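December, bench notes, front brake job and lever feel

Started 8:20 am. Shop at 52 degrees when I came in, heater on all morning. Bike is the older Pultari twin, the one Ronaldo Abella rode down from Plinarport. Complaint is a soft front lever that gets worse after a long downhill, then partly recovers overnight. He has bled it twice himself with no lasting change.

Before touching anything: lever comes back most of the way to the grip with a firm pull. Pump it three times and it firms up, let it sit a minute and it goes soft again. No fluid on the fork leg, none at the banjo bolts, none under the master cylinder boot. Reservoir level fine, fluid the color of weak tea. Ronaldo says he changed it in spring. I don't think all of it got changed.

Pads: left caliper worn evenly. Right caliper inner pad is down a good bit more than the outer. Pulled the right caliper and pushed the pistons back by hand one at a time. Lower inner piston is slow. It goes, but you have to lean on it, and it comes out late when you squeeze the lever. Crud ring on the exposed part of the piston. Slider pins on both sides were dry and one had a little rust on the shank.

Rotor: checked runout with the dial indicator on the fork leg. Inside spec on both. Right rotor has a faint blue patch near two of the buttons. Thickness is above the minimum stamped on the carrier. Leaving them on.

What I did:

Stripped the right caliper. Seals swollen on the lower inner, dust seal torn in one spot. Cleaned the grooves with a wooden pick and brake cleaner, no metal in there. Some white corrosion under the seal, took a while. New seals from the Aquino kit. The kit is short one dust seal compared to what the list on the bag says, so I used one from the old stock. Need to tell them.

Pistons polished up fine, no pits I can feel with a fingernail. Went back in with clean fluid on the seals.

Slider pins cleaned and greased with the silicone stuff. Not the copper grease. Jomar and I went over this last winter and I am writing it down again.

Banjo bolts torqued to 20 foot-pounds with new crush washers. The old washers had been reused at least once by the look of them, two witness rings on each.

Bleeding: pushed fluid up from the caliper with the big syringe first, then did it the usual way from the top. Got a long string of small bubbles out of the right side and one fat one out of the master cylinder banjo after I cracked it loose and retightened. That high spot at the master is easy to skip. Tied the lever back to the grip with a strap and left it over lunch.

1:40 pm. Lever is much better. Stops well short of the grip and stays there. Front wheel spins free after release, no drag that I can hear.

Not sure yet that this is the whole story. The hoses are original rubber and I could see the left one swell a little under a hard squeeze, hand around it. Told Ronaldo on the phone. He wants to think about the price. The Jirkex braided set is on the shelf if he says yes, lengths already checked against the stock ones with the bars at full lock both ways.

Road test with Jomar Tan riding, me following in the truck. First 20 minutes easy, in town. Then up the grade and down again using mostly front brake. He reports good initial bite, lever came in slightly at the bottom of the hill and did not get worse from there. No pull to one side. Pads are new on both sides and not bedded yet, so take that with some caution.

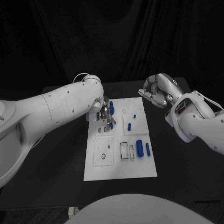
Two arms at the board, blue peg in the left gripper.

Left to do:

Repeat the downhill after 200 miles, same rider if possible, same hill.
Look at the right pads again then, inner against outer.
Ronaldo to decide on hoses. If he goes ahead, redo the crush washers, do not reuse these.
Order fluid, we are down to one sealed bottle. The opened one on the shelf has no date on it, so I dumped it in the waste jug.
Dial indicator base is loose again. Tighten it or get another - the reading walked on me once and I had to start over.

Steering head felt a little notchy dead center while the wheel was off the ground. Separate job, noted on his ticket.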